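So I've gone back to a small phone. Those of you who read my long moan in October will know this was coming, and those of you who emailed to tell me I'd be crawling back to my giant Drirach within two weeks, well, hello, still here!

The phone is the Prosar 3. I bought it used from a seller on one of the trade-in sites, with a scuffed corner and a screen protector that had to go immediately (it had a hair under it, and not one of mine). It's old enough that the shop near work had no cases for it at all. The guy behind the counter turned it over a couple of times and said "aw, cute," and then tried to sell me a Wumbei with a screen the size of a cutting board.

Let me get the battery out of the way because it's the first thing everyone asks. It's 2535 mAh. Yes, I know. I went in expecting to live with a cable hanging out of my pocket, and for the first few days that's how it went. I was at nine percent by the time I got on the bus home, and one evening it died while I was reading my sister the address of a restaurant. She found it. I was the one who got lost.

What fixed it was boring. I went through the settings one app at a time and shut off background refresh for nearly everything. The worst offender was my weather app, which wanted to know where I was every few minutes, all night long, as though I might be sleepwalking into another county. The second worst was a grocery store app I'd forgotten I had. With those two gone I started getting to bedtime with something left.
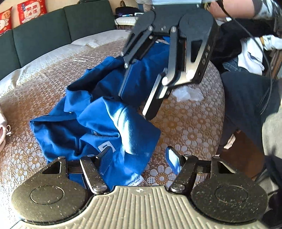

I also dropped the screen brightness lower than I ever had on the Drirach, and I switched the always-on clock off. I thought I'd miss that clock. I do, a little, mostly in movie theaters, when I want to know how much longer this is going to go on without being the person who lights up a whole row.

Okay, the size. It's wonderful. I can reach the top left corner with my thumb while holding a coffee in the other hand. I can put it in the front pocket of my jeans and sit down! I had gotten so used to taking my phone out before sitting that I still do it, and then I leave it on tables. I've left it on three tables so far. One of them was at the dentist.

Typing took longer to get used to. My thumbs had spread out over the years of big screens and for a week everything I wrote had an extra letter in it. I told my boss I'd "senmd the filews over." I tried a different keyboard, one called Oklow that a commenter here swears by, and it's good at guessing words but it has a strip of stickers along the top that you can't hide unless you pay. No thanks. I went back to the built-in one and slowed down.

Apps are more of a mixed bag. Most of them are fine. A few were clearly designed by people who have never held anything this narrow, so the buttons stack up and cover the thing you're trying to read. My bank is the worst. There's a banner about savings accounts, then a cookie-type message, then the keyboard, and in between there's a slot just tall enough to show half of the number I'm typing. I've started doing my banking on the laptop, like it's ten years ago, and I can't say my life is poorer for it.

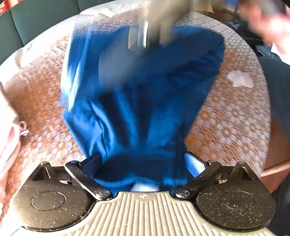

*Light blue strap, navy strap.*

The camera, then. I was ready to be disappointed and I'm only sort of disappointed. It's 12 megapixels, one lens on the back, no zoom worth using. In daylight it takes nice, slightly warm pictures that I like better than the crunchy ones the Drirach made, where every leaf looked like it had been outlined in pen. Indoors at night it falls apart. Faces go soft, the shadows fill up with colored speckles, and anything that moves (kids, dogs, my brother-in-law dancing) becomes a smear. If you take a lot of pictures in restaurants, this is not your phone.

Ragnheiður Bech, who has been reading this blog since back when it was mostly about my printer, wrote to ask whether the shutter is slow to respond, and it is. There's a beat between pressing and getting the picture. I've learned to press early. I have a lot of pictures of people just about to smile.

Storage I had worried about and shouldn't have. Mine has 16 gigabytes, which sounds like a joke now, and the system takes a big bite out of that before you've done anything. But I don't keep movies on it, my music streams, and the photos go up to the cloud whenever I'm home on Wi-Fi. I deleted the two games I never played and the podcast episodes I'd been saving for some future, better version of me. There's been room ever since. I do have to keep an eye on the messaging app, which hoards every video my cousins have ever sent to the family group.
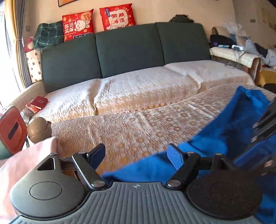

The one real downside of a small phone at home is that I keep losing it. The big one was hard to misplace because it was basically a tray. This one is thin and light and goes wherever gravity suggests. A seat with a white quilted cover like that one, all rumpled up into a ridge between the cushions, will swallow it in a second, and if you've got a patterned blanket in the mix as well you can forget about spotting it by eye. I leave the ringer on now, which I haven't done since college, and I've picked the most annoying ringtone on the list so I can hear it through upholstery. My husband has asked me to pick another one. I'm thinking about it.

A few quick answers to things from the comments on the last post:

- Yes, it has a headphone jack. Yes, I use it. The wired earbuds from my desk drawer still work perfectly.
- No, it doesn't charge wirelessly. I plug it in next to the toaster when I get home and it's full by the time dinner's done.
- Call quality is good. The speaker is tinny and I wouldn't play music out of it for other people.
- The fingerprint reader hates me after I've done the dishes.
- I haven't sold the Drirach yet. It's in a drawer. That doesn't mean anything!

Security updates are the question I don't have a great answer to. It got one shortly after I set it up and nothing after that, and Prosar's support page for this model is a single paragraph and a broken link. I've sent them a message. If they write back I'll post it here, and if anyone else is still using one of these and knows where the updates stand, please leave a comment, I'd love to hear from you.

Next post is probably the printer again. It's making the noise.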